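Data Collection Practice Guide: Progress Report to the Weltum Fund
Project: Shared-Space Robot Practice, Brusthorpe site
Period covered: through the end of August

Thank you, first of all, for your patience with the shape of this report. We had promised you a tidy account of one rulebook, and what we have is a rulebook and a good deal of learning about how people use one, which took longer than planned and was (we think) well worth the extra weeks.

As you'll remember, the grant pays for a written code of practice for teams who run robot arms in ordinary rooms — game rooms, lounges, places with sofas and a ping pong table — instead of in a lab with a fence. The working draft now has 21 rules. We started the period with many more, and most of the cutting was a matter of merging rules that said the same thing in a different mood.

1. Looking underneath before starting

The rule we argued over longest is the one on approaching furniture from below. A wrist camera gets into places where a person would have to kneel, and what it meets there is brackets, struts and cables. The draft now asks operators to make one slow pass along the underside of any panel before the first task, at the lowest speed setting, with a hand on the stop button. Cables are to be noted on the room sheet, along with the side they run in from.
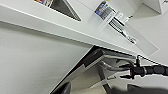 2. Setting the tabletop

Our first version of this section told people exactly where each object should go, down to a paper template. Operators disliked it, and they were right to, as the data came out looking like the same table over and over again. The present wording lets them scatter things as they please, with three conditions: nothing hangs over the rim, nothing taller than the gripper's travel height stands between the arm and its target, and the arm's cables are checked for slack before each block of attempts.

We have also added a line about mixing sizes and shapes, so that flat boxes share the surface with small rounded things and loops. Bellamy, who supply our checklists and have been very generous with reprints, put this on the front of the card at our request.

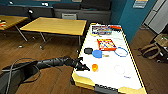
Gripper over the left side of the white tabletop, with the small orange object beside it.

The log for the period stands at 3,677 attempts, all of them recorded against a numbered rule set, so we can say which version of the code was in force for any one of them. That traceability was in your original conditions and we are glad to have it finished. The review pass is slower going. We have read 300 attempts closely for rule breaks, and the commonest one by far was a missing start time.

3. Walkways and the rest of the room

The draft asks for a clear walking route past the work table to the nearest exit door, checked in the morning and again after lunch. We had treated this as a formality. It has become the section people thank us for, I suppose because chairs and bags do wander in a shared room, and it is pleasant to have a piece of paper that says whose turn it is to move them. The check is made from standing height, looking down the length of the room.

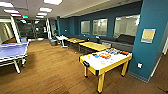 4. Fasteners, rings and other small hardware

This is the newest section and the least settled. Close work near a mounted part raises questions the tabletop rules never had to answer: how near the fingers may come to a screw head, and whether a metal ring may be pulled or only touched. For now we say touch only, with the force limit at its lowest, and no closing of the fingers on anything fixed to the furniture until a second person has agreed to it.

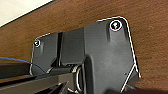
The Skundport team, who will be trying the code next, would like a number in place of the word "lowest," and we agree they should have one. It will need its own small round of testing, and we would ask for 3 more weeks to do that properly. No extra money is needed; the underspend on printing covers it.

Still to do before the final report:

Finish the close reading of the log.
Settle the force limit in section 4 and send it to Skundport.
Shorten the room sheet to a single side (it has crept onto a second, and people stop reading).
Agree with you on whether the code should be published under the Weltum name or ours. We would be happy either way, and perhaps a phone call is the easiest way to decide it.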